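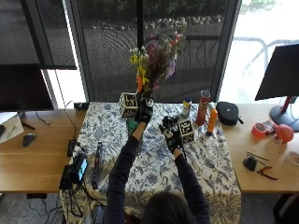 Glove drift and the two-cube check

Idley is now at 3000 recorded demonstrations. Perla Contreras and I refit the hand-pose model on 900 of them, using the cubes with fiducial patterns as a fixed reference on the table. Each session gets its own offset per glove, estimated from the first 80 samples.

Wrist error dropped on both hands. Fingertip error did not change, and I suspect the thumb calibration. The patterned tablecloth made no measurable difference to marker detection.

Next is the same fit with one cube removed. Scripts are in the Gimitz repository.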